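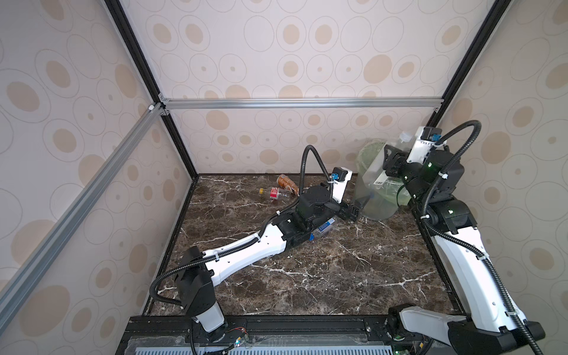 Bromolau asked in a reader's comment whether the new release would make two arms sharing one table any less likely to get in each other's way, and whether the old planning files would still load. The answer to both questions is yes, with some conditions, and the details are set out in this notice.

Merrick 2, the second main version of the control and planning software maintained by the Damska laboratory, was released on July 6, 2025. It replaces the version in use since the laboratory began its work on clearing and sorting household waste with pairs of table-mounted arms. The release is open to all partner groups, and existing users may move to it at a time of their choosing.

The principal change concerns the way in which the software plans for two arms at once. In the earlier version, each arm was given its own plan, and a separate check stopped one of them if the two paths came too close. This was safe but slow, and it led to long pauses whenever both arms were needed in the same part of the table. Merrick 2 draws up a single plan for the pair. Each arm reserves the space it will pass through for a short period ahead, and the reservation is released as soon as the arm has moved on. Where both arms ask for the same space, the one already holding an object is given priority.

Plastic bottles were chosen as the main test material for the release. They are light, they roll when touched, and clear plastic is difficult for most depth cameras to measure. The task also requires a bin to be handled in the same space as the items that go into it, which places a useful load on the shared planner.

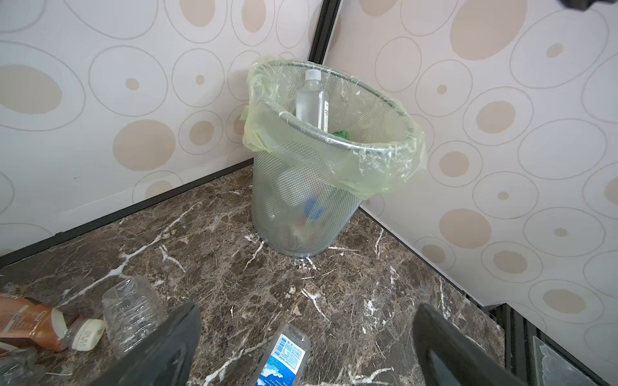

Wrist camera view of the lined wire-mesh basket, with bottles still on the floor in front of it.

The perception module has been rewritten for this purpose. It now takes its first estimate of an object's position from the fixed camera and corrects it from the wrist camera during the approach. If the two disagree by more than a set limit, the arm holds its position and a fresh estimate is made. Users can change the limit in the settings file, although the laboratory advises leaving it at the supplied value until a full calibration has been carried out.

Closely patterned backgrounds were a known weakness of the previous version, which sometimes reported printed shapes as objects. The new module compares each candidate with a stored view of the bare workspace before passing it to the planner. Groups that change their wall covering or work surface will need to record this view again. The recording tool is included in the release and is started from the main menu.

The software was tested over 1,267 trials between May and the date of release. Each trial began with bottles placed by hand on the table and ended when the planner reported that no further item could be reached, or when an operator stopped it. The first 1,000 trials were used to adjust the planner and the grasp settings. The remainder were run with all settings fixed, and only these are used in the technical report that accompanies the release. The report also lists the trials stopped by an operator, with the cause given in each case. The most common cause was a bottle rolling after the fingers had begun to close.

The laboratory notes that some limits remain. The planner does not yet handle items that need both arms to lift them. Crushed bottles are found less reliably than whole ones, and a bottle lying partly beneath an arm may be missed until that arm moves away. Work on this last point has begun, and a change to the order in which the arms withdraw is expected in the next minor version.

A replay viewer named Skalska is supplied with the software for the first time. It shows the planned path of each arm beside the path that was followed, with the images from all cameras kept in step. Users can pause a trial at any point, inspect the space each arm had reserved, and save the result for later study. The viewer does not need to be connected to the arms and can be run on an ordinary office computer.

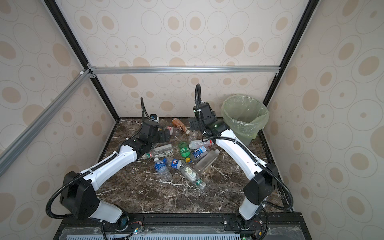
Moving from the earlier version

Planning files from the earlier version will load in Merrick 2, but they will be treated as single-arm plans until they have been converted. A conversion tool is provided, and it leaves the original file unchanged. For most files the process takes roughly 5 minutes. Files that contain hand-written stop rules cannot be converted automatically and will be listed at the end of the run.

Camera calibration files are not carried over. Groups should calibrate both the fixed and the wrist cameras again before running any trial with two arms, and should keep the speed limit at its lowest setting until this has been done.

Fixes for the earlier version will be limited to safety faults. Questions about the release, including requests for help with conversion, should be sent to the laboratory through the usual support page, together with the log file from the most recent run.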